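FOR IMMEDIATE RELEASE
October 5, 2022

Zandthorpe Tool Library opens its second room, and you're all invited

BRETIDDALE - Well, we did it. The Zandthorpe Tool Library has a second room, it has a door that locks, and starting this month it's open to anyone in Bretiddale who wants to borrow a tool and then stick around to use it on the spot.

I'm Thảo Cù, and I've been running the library since we were a row of shelves behind my uncle's upholstery shop, Vũ. Back then you'd knock on the side door, I'd wipe the fabric dust off a drill, and you'd sign a notebook. We've moved on from the notebook (mostly - it still comes out when the internet drops). We now have 264 members, and I think I've talked paint rollers with every single one of them.

The new room used to be a storage space, and it had the smell to prove it. We got the keys in March and spent the spring scrubbing, patching and arguing over where the outlets should go. There are six workbenches in there now, all the same height except the one by the window, which is lower so you can work at it sitting down. That was my mother's idea and it's already the bench everybody wants.

So what can you do in there? Fix a chair. Sharpen your kitchen knives. Cut a shelf to size before you carry it home on the bus, which I have done the other way around and can't recommend. You don't need to be handy! Plenty of our members had never held a saw before they joined, and if you ask, one of us will come over and show you how to start the cut.

Borrowing works the way it always has. You can take up to five tools at a time and keep them for two weeks. Membership is still pay-what-you-can, and yes, that includes nothing at all if this is a tight month. The one new rule is that the bigger power tools stay in the building until you've done the short safety session with me. It's quick, there's no test, and I bring cookies.

A big thank-you goes to Jomix, the hardware store on the corner, for giving us a proper discount on screws, sandpaper and glue. They also let us put a donation box next to the register, and it has been bringing in some wonderful old hand planes. If you've got tools sitting in a garage and you'd like to see them used, drop them in the box or bring them straight to us. Rusty is fine. Missing a handle is fine too - I like making handles. 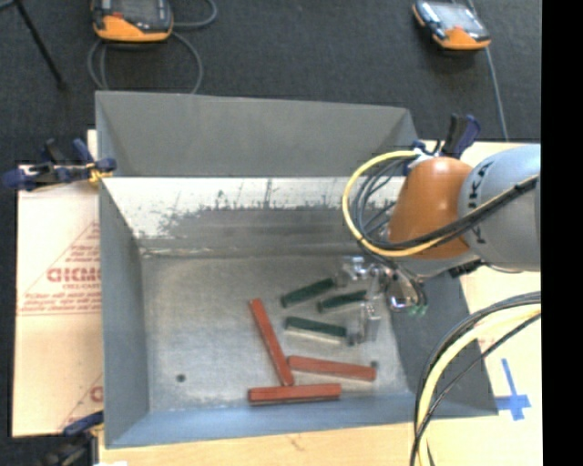
Six blocks in a gray metal bin.

We're planning evening classes next, beginning with basic wood repair and then bike maintenance if we can find a stand that doesn't wobble. The sign-up sheet is on the front desk. Tell me what you want to learn and I'll try to find somebody who can teach it. So far the most requested topic is leaky faucets, so that one is going on the calendar for sure.

Come by, have a look around, and please bring back the long ladder if you're the one who has it.

Media contact: Thảo Cù, Zandthorpe Tool Library, Bretiddale. Reporters are welcome during opening hours, and I'm happy to give you the tour myself.

###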